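Hiya! These are the stems, rough mixes and session notes for *Clirolon*, the side-project record Marcelino Moya and I made while our main band, Gallardo, was on a break. If you came looking for Gallardo stuff, sorry, wrong folder, though you might like this anyway.

Last tidied: August 6, 2020

## What's in here

- `stems/` – every track split out, 38 files altogether
- `rough/` – the mixes we passed back and forth by email
- `notes/` – tempos, tunings, lyrics, a fair bit of swearing
- `final/` – the 8 songs as they went to mastering

Everything is 24-bit WAV at 48k apart from the rough mixes, which are MP3s because my upload speed at Marnby is a disgrace.

## A bit of background

We started in February with no plan beyond "something slower". Marcelino had a pile of riffs that were too doomy for Gallardo and I had some lyrics that didn't scan with anything we'd already got. The first song, "Moneo", came together in one evening (you can hear the kettle at the end, I refused to cut it) and after that we just kept going!

One of them nearly ended up on the last Gallardo album. We swapped it out very late on and I'm so glad we did, it sits much better with this lot. The old version is in `rough/` if you want to compare. The drums are faster and I'm singing it like I've got a bus to catch.

## Using the stems

All stems start at bar one, so drop them in at zero and they'll line up. Two exceptions:

1. `moneo_gtr_2.wav` comes in 21 milliseconds late. Nudge it back or leave it, I quite like it sloppy.
2. The organ on the last song was played without a click. Good luck.

Guitars are down to B on nearly everything. Where there's a `_di` on the end of the name, that's the dry signal and you can put your own amp on it. Vocals are dry too, so please be kind.
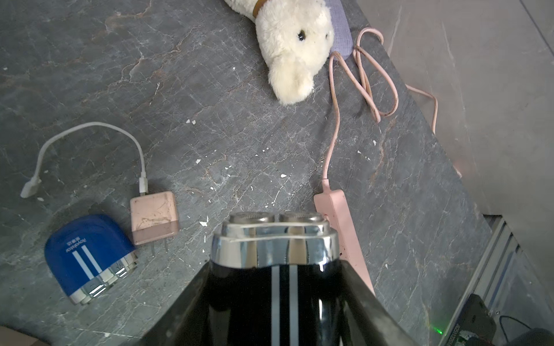
The drone under the title track is the thing people always ask about, and there's no synth on it at all. It's an electric shaver held near a guitar pickup, then pitched down until it growls. If you fancy making your own, try whatever's in the bathroom cabinet: a black one with two round heads side by side, like the one over the marble there, or a smaller one like the blue one lying next to it. Each motor hums at its own note, so record a good long take and tune the song to the shaver if you have to (we did). The raw takes are in `stems/drone/`.

## Can I remix it?

Yes, please do! Share it for free, put our names on it, and send me a link so I can play it far too loud. If you want to sell something or put it in a film, ask first.

## Still to do

- [ ] upload the bass DI for song five
- [ ] fix the lyric sheet, verse two is missing a line
- [ ] find out where Marcelino put the cymbal swells
- [x] rename all the files called `final_FINAL`

Credits: Marcelino Moya played guitars, bass and organ. Drums, vocals and shaver by me, Beathag Haldane. Recorded at Marnby, mostly at night.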